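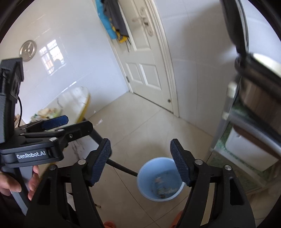

Minutes of the Equipment Planning Meeting
Friday, July 15, 2022

Location: Forsyth building, second floor meeting room
Present: Shanti Mishra (chair), data operations lead, hardware technician, purchasing, finance, site coordinator for home kitchens
Apologies: software lead (sent written comments, see item 4)

The meeting opened on time. Purchasing took the minutes.

1. Minutes of the May meeting

Approved with one correction. Under "Storage," the shelving was to go in the charging room, not the front office. The shelving is now in place.

2. Matters arising

The fire cabinet for spare batteries was delivered and has been signed off by the building manager. Finance has the invoice.

The lease on the second van is still open. The site coordinator would like an answer before the kitchen sessions move to the other side of town. Carried over to the next meeting.

3. Hand-held grippers

The chair said the main decision of the day was how many hand-held grippers to buy for the Griren project and from whom. The project collects household tasks in ordinary homes, starting with food preparation and kitchen cleanup. Each operator works with a pair, one in each hand.

The hardware technician reported on the current stock. Finger pads are the part that wears first. Pads that have been used on wet produce get slick and have to be cleaned at the end of the day, and some operators skip this. The linkages are holding up well. Two units came back with loose screws at the fingertips and were fixed in house.

Two quotes were discussed.

Asico: $2499 per pair, with one set of spare pads per pair. Delivery in 10 weeks. Repairs are done at their shop, and we pay shipping one way.

Ruditz: a lower price per pair, but pads and cables are charged separately and the warranty does not cover the jaws. Finance worked through the cost over a full year and found very little difference once the extras were added.

The hardware technician prefers Asico on the grounds that the jaw can be taken apart with standard tools. Data operations would accept either, as long as all new pairs come from the same supplier. Mixing types in one project has caused trouble with calibration before.

There was some discussion about waiting for a new model from Ruditz. The chair did not want to hold up the project for a product with no ship date.

Decision: Buy 10 pairs from Asico, total $24,990 before tax and shipping. Purchasing will ask whether a second set of pads can be included at the same price.

4. Recording and storage

The software lead's comments were read out. He asks that each kit carry its own storage card, labeled to match the kit, and that cards stop being moved between kits. He recommends 64 GB cards for half-day sessions. Longer sessions will need a card change at lunch.

Data operations asked if larger cards would save the lunch change. The software lead's note says uploads from the larger cards have been failing partway through. The chair asked for a test before any more of them are bought.

Decision: Buy 64 GB cards, two per kit. Data operations to test the larger cards and report back.

5. Kitchen sites

The site coordinator said that small kitchens are slower to work in than we planned for. Operators need room for both elbows, and the cables catch on chair legs and door handles. She asked for cable clips and short cables in the new kits. The hardware technician said clips are cheap and short cables are fine as long as the operator is not reaching overhead.

She also raised glossy tile. Walls and floors in several homes throw back a lot of window light, and review time goes up on those sessions. Data operations said the sessions are still usable and the homes should stay on the list, but morning slots should be tried first where there is a choice.

Hosts will keep using their own tables, buckets and containers. A proposal to buy a standard set of kitchenware for all sites was turned down. The variety is wanted for the project and there is no place to store the sets between visits.

Action: Site coordinator to add window direction and table size to the site form.

6. Budget

Finance reported that the equipment line can cover the grippers and cards in this quarter. Replacement pads should go under supplies from now on. The repair line is nearly spent, and any repair outside warranty needs the chair's approval until the new quarter.

Purchasing asked for permission to pay the Asico deposit before the full order is confirmed, to keep the place in the queue. Agreed.

A bench-mounted arm for the Forsyth lab was brought up again. The chair said it belongs in next year's plan and asked the hardware technician for one page on cost, floor space and power.

7. Actions

Purchasing: place the Asico order, ask about extra pads, order cards and cable clips.
Finance: release the deposit, move pads to the supplies line.
Hardware technician: write a pad cleaning and inspection sheet for the kit lids, one page on the bench arm.
Data operations: test larger cards.
Site coordinator: update the site form, send van mileage to finance.
Shanti Mishra: reply to Ruditz and thank them for the quote.

8. Any other business

The charging room is being left unlocked in the evenings. Last person out is to lock it and hang the key in the office.

Next meeting to be set once Asico confirms a delivery date.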